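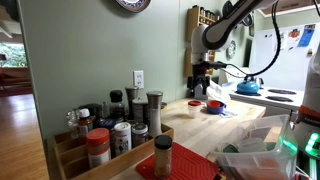
**Dana Whitlock** — columnist, home & table
12/13/20

Stop buying spice sets. Please. The big ones, 24 jars, matching labels, half of them stuff you will never open. I got the Skallia set two years ago as a gift and I'm still working thru the marjoram.

Buy what you cook with. Small amounts, often. Paprika fades. Ground cumin fades faster. By April that December gift set is going to taste like colored dust, and then people blame the recipe.

And the price! $92 for the Prulletti one. For that money you could fill a drawer from the bulk bins at any decent grocery and have enough left for good pepper — whole, not ground.

Keep them where you can reach them. Away from the stove. Write the date on the lid, toss teh old ones. No guilt.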